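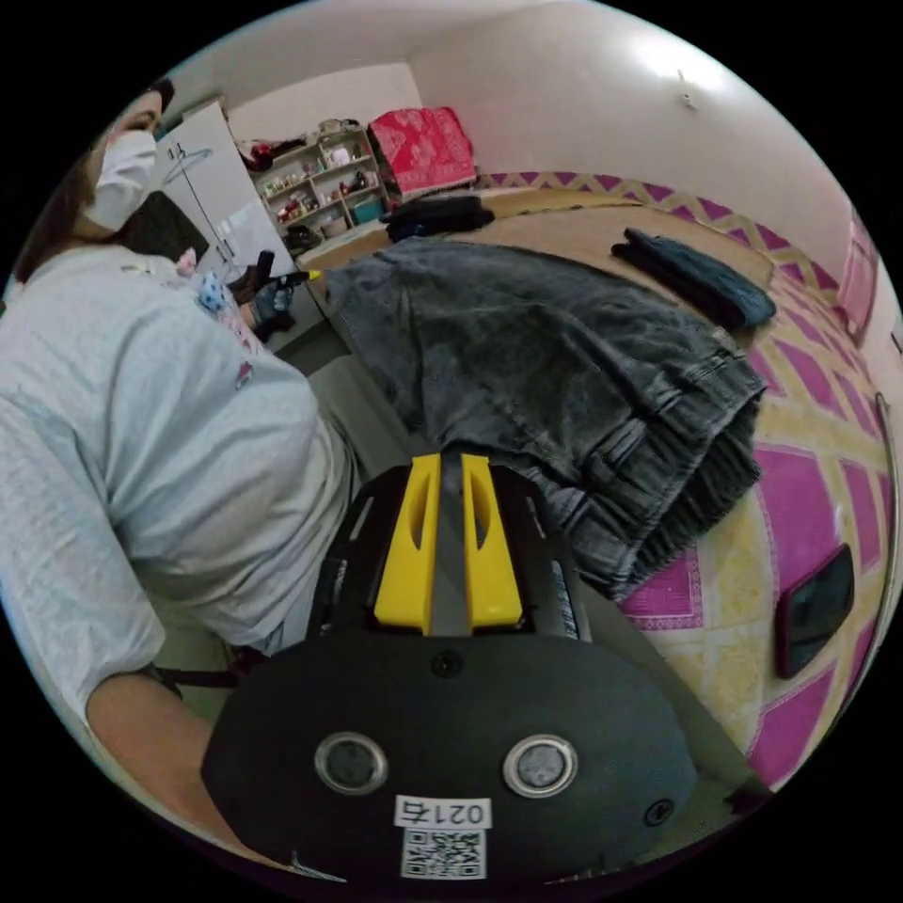 Brevberg open day, Ilum printing works
Posted 7/4/22

Typing this up on the train back to Brurkham, battery at not much, so no polish. Several people at the club asked for notes on the Ilum open day and I said I'd have them up the same night. Photos of the sheets will go in the club album when I find the cable.

Short version: go if they do it again. Book early. Bring a sandwich.

Getting there. Train to Brevberg, then the number 12 bus from outside the station, stop is called Mill Lane but the sign says something else. I got off one too early and walked along the canal, fine, pretty even, but I missed the welcome talk. From what I heard I missed the history of the building and a slide of the founder. It was a paper mill, then it made labels for jam and pickles, then stamps and banknote samples. They still do labels. More labels than stamps by a long way, and they're not embarassed about it.

Sign in, badge, phone camera sticker (you put it over the lens, you get it taken off for the rooms where pictures are allowed). Groups of 11, and they mean 11, a couple who turned up with a cousin had to wait for the next round. My group had two from the Brurkham club, me and Vikas Upadhyay, plus a school art teacher, a father with two bored boys who stopped being bored at the perforator, and some people who I think had come for the cake.

Our guide was Nazma Thambiah. She runs color matching. Talks fast, walks faster, no microphone. Stand near the front.

First room: design. Smaller than I expected. Two big desks, lots of drawers. They had laid out the full run of artwork for a set of four, harbor birds, for a postal customer she wouldn't name but Vikas had worked it out before she finished the sentence. The original paintings are maybe six times up. You can see pencil under the gouache. The tern had been redrawn with the head turned the other way, and next to it was the first version with a note stuck on, "beak goes in the value." Meaning the beak ran into the denomination. Somebody had fixed the problem by turning the whole bird around. I like that more than the finished stamp.

Asked about how many designs get rejected. Plenty. She said the artist almost never hears the reason in full, just that the customer "went another way." One drawer is all rejected work, and no, we couldn't look in it, I asked twice.

Second room: plates and proofs. Smells of solvent, they warn you at the door. A proof of the harbor birds in each separate color, then the colors building up. Yellow alone looks like nothing at all. Then suddenly with the black on there's a bird. The art teacher took notes through the whole of this and wanted to know if schools could buy the spoiled proofs. They can't, all the spoils get counted and shredded, every last one, signed for by two people. This includes sheets with a fingerprint on them.

Which brings me to errors, and I know that's what half of you are reading for. Nazma was very patient about it. No, they do not let errors out. Yes, errors get out. When one gets out there's a meeting. She passed round a laminated sheet of a missing-color error from before her time, bought back by the firm from Tokgöz at auction, and the price was written on the back in pencil and then rubbed out. Vikas held it up to the light. He says he could read it. He won't tell me.

Lunch. Canteen, cheese rolls gone by the time our group got there. There was soup. Coffee okay. Got talking with Orlando Usuga, who collects only stamps with bridges on them and has driven a long way with his albums in the trunk "in case." In case of what, not clear, but he did bring one in and half the canteen ended up round his table. He mounts everything on black card with no writing at all. Says if you need a caption you don't know your bridge. I disagree, strongly, and will write about that separately.

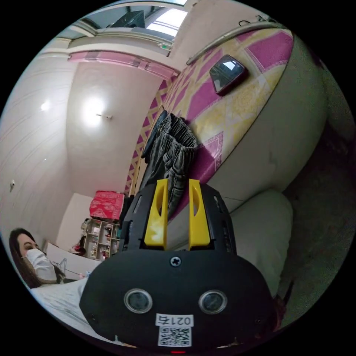 After lunch, the press hall. Ear plugs handed out from a jar. The main press was running, labels unfortunately, a mustard I think, and they stopped it and started it again for each group so we could see the make-ready. You lose a shocking amount of paper getting the colors to sit on top of each other. The pressman, didn't catch his name, pulls a sheet, looks at it with a loupe for maybe two seconds, taps one key, pulls another. The boys asked how he knew. He said he looked at the cross in the corner. Everyone then wanted to look at the cross in the corner, so we queued for the loupe.

The old press is in the same hall behind a rope. Intaglio, hand fed, and on open days they ink up one plate and run souvenir sheets from it. Engraved view of the mill with the canal in front. 124 sheets printed for the day, numbered in pencil, one each, hand over your badge stub and it gets clipped. I got number 25! Vikas got a number with no charm whatsoever and offered to swap. No.

Feel it with your thumb. Real relief to the ink, sky done with single lines that swell and thin. Not valid for postage, no value on it, gummed all the same. Keep it flat on the way home, they gave us a bit of board but no envelope. Mine went inside the timetable.

The engraver was there. Mahlet Negussie, sitting at a bench by the window cutting lettering into a practice plate, mirror image, right to left, chatting the whole time. I'd have thought you needed silence. She does portraits mostly and says ears are the worst, hair is easy, and water is just patience. Training took her years and she still has to redo the odd lip. The plate for the mill took her most of a winter, finished in December, evenings, between paid jobs. There is a tiny letter M in the brickwork left of the second door. She didn't tell us that, Orlando found it, and she went a bit pink.

Someone asked if computers would do it all soon. She said they do quite a lot of it now and she checks it. Then went back to her R.

Perforating. Loud again. The boys' favorite and probably mine. The pins come down in a comb, sheet moves, down again, and the little paper dots go off down a pipe into a sack. One boy asked to have some of the dots. He got an envelope full. So did I, I asked right after him, I'm not proud.

They had a tray of blind perfs and off-center strikes to pass around, all dummy paper, nothing printed. Useful, this. If you've only seen fakes made at home with a dressmaker's wheel, handle a real one and you won't be fooled again. The back of the hole is different. Genuine ones have a slight lip on the gum side and it goes the same way all along the row. Wish I'd known it at the Brurkham fair two summers ago.

Last stop, the exhibition, up the stairs over the loading bay. Guest hang by Aleksi Ahonen, posters and drawings, and the link with stamps is that a few of the drawings ended up on them. Not everybody's thing. Big charcoal sheets of dock workers, sailors, men asleep on trains. Some very tender, a couple I'd call clumsy in the hands. The stamp versions are in a flat case in the middle and it's strange going between. The sleeper on the train is as tall as a door on the wall and then he's in the case, thumbnail size, and if anything he looks more asleep.

One letter in the case, to the postal designers, politely asking them not to crop the boots. They cropped the boots. Both things shown side by side with no comment, which I thought was classy of the firm.

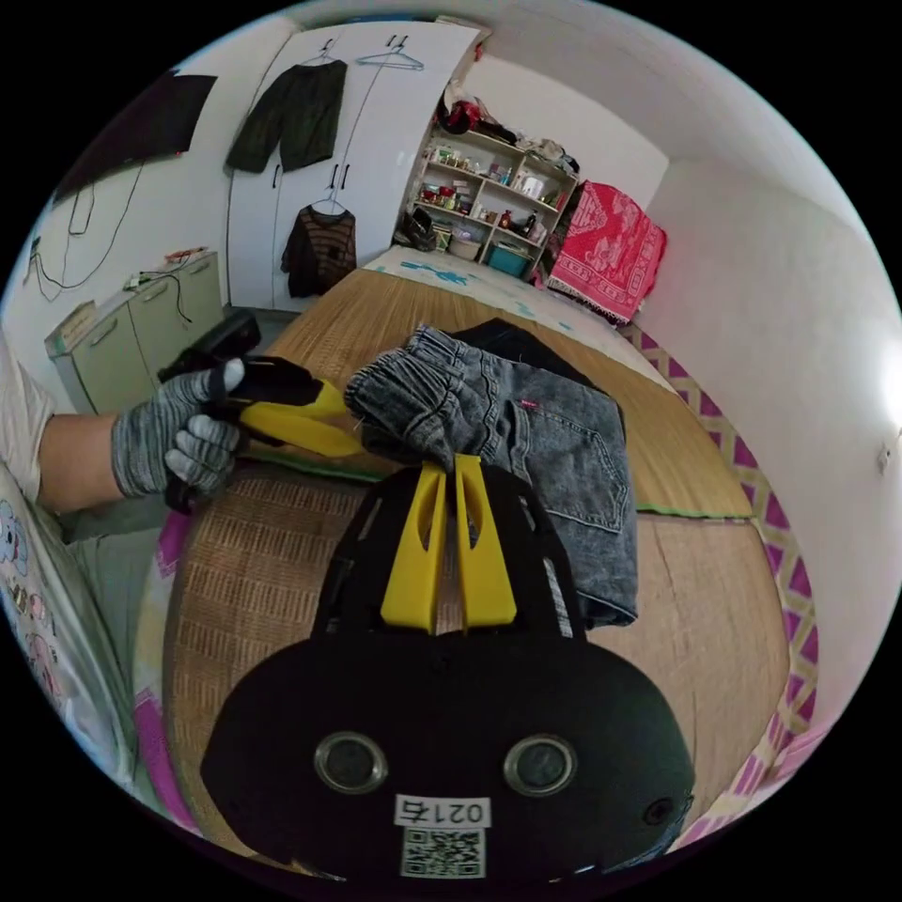

Lighting up there not good. Glare on the case from the skylight, you have to lean and put your own head in the way. Labels at knee height. I mentioned it to the person on the door and she wrote it down.

Shop. Table by the exit, cash or card. Presentation packs, the harbor birds not out yet so no, postcards of the Ahonen drawings, a reprint of an old booklet on paper types that I'd been after for ages and they had exactly one left. Spent too much. Sheets of jam labels from the old days, bright as anything, went very quickly. If they have those next time I'm buying them first and doing the tour after.

Grumbles, quickly
Too few chairs. Older members take note, it's a lot of standing and the stairs to the exhibition are steep. There is a goods elevator and they'll take you up if you ask.
Signs poor. Two of us went into a stationery cupboard.
The paper testing lab was on the flyer and then closed on the day with no explanation. I'd have traded the canteen stop for it.
Tour ran late, next group was stacking up behind us by the perforator, so questions got cut off in the last room.

Things I meant to ask and didn't: who decides the gum, and whether the watermark rolls are made in house. Vikas thinks not. He's going to write to Nazma, she gave out her card, and I'll add her answer underneath if one comes.

Edit, quick one. Vikas points out the bus back is not from the same stop. Cross over and it's by the pharmacy. We nearly missed the train over that.

Next club night I'll bring the souvenir sheet and the envelope of dots. Look, don't touch, for the first one. Please nobody sneeze near the second.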